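Can a robot put away the groceries yet?

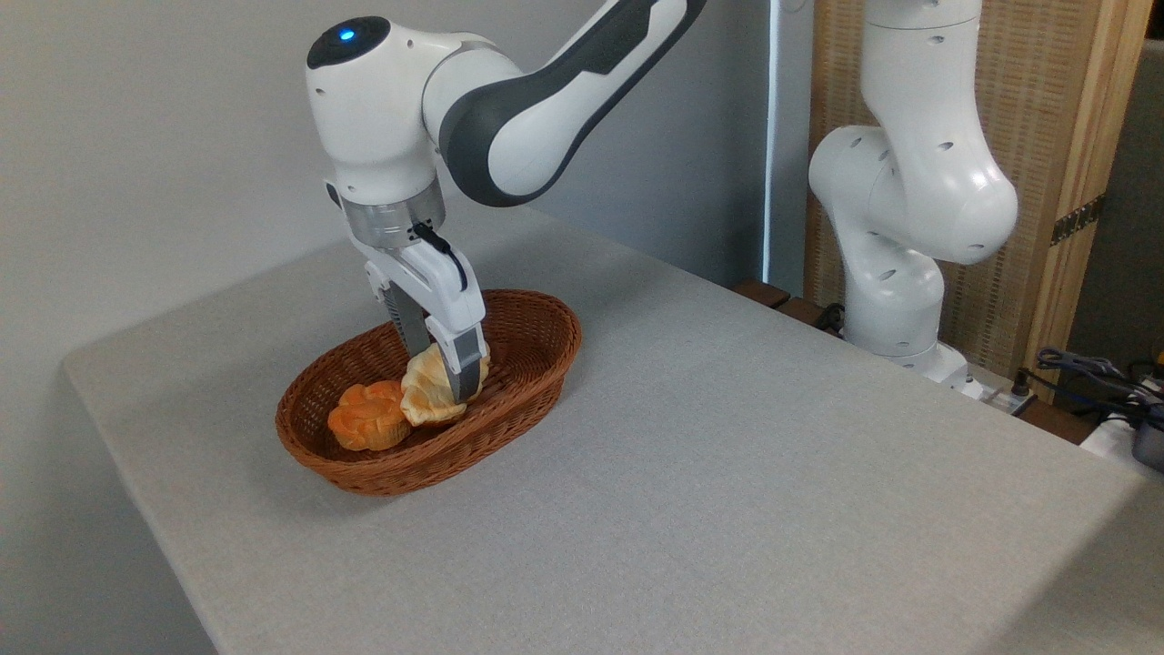
Gripper versus bread roll, one wicker basket, no butter.

I have a confession – I hate putting food away. Cooking is fine, shopping is fine, but the bit where everything has to go from one container to another makes me want to lie down. So I've been reading up on home robots since January, and boring everybody I know about it.

My friend Afroza thinks I'm dreaming. She worked at a bakery for years and says a soft roll is one of the meanest things you could hand to a machine. Squeeze too hard and you've got a pancake, too gently and it's on the floor! And no two are the same shape. Look at the pair in that basket: one is round with a lobed top like a flower, the other is all curls and layers, and they're lying up against each other. You or I would grab either one while talking on the phone. A two-finger gripper has to pick a spot, come down inside the rim and get hold of one without dragging its neighbor along.

Would I buy one? Not this year. I want something that can do bread, then eggs, then a wet bag of spinach, in my kitchen with my bad lighting and the dog underfoot. If it takes 2 minutes per roll, fine, I'll be on the couch. But I don't want to be called back in every time something rolls over.

Afroza has bet me a loaf of her sourdough that I'll still be unpacking my own bags at 66. I took the bet – I really like her sourdough.

Get new posts by email. Enter your address to subscribe.

Contact | © Kiri Paewai | Back to top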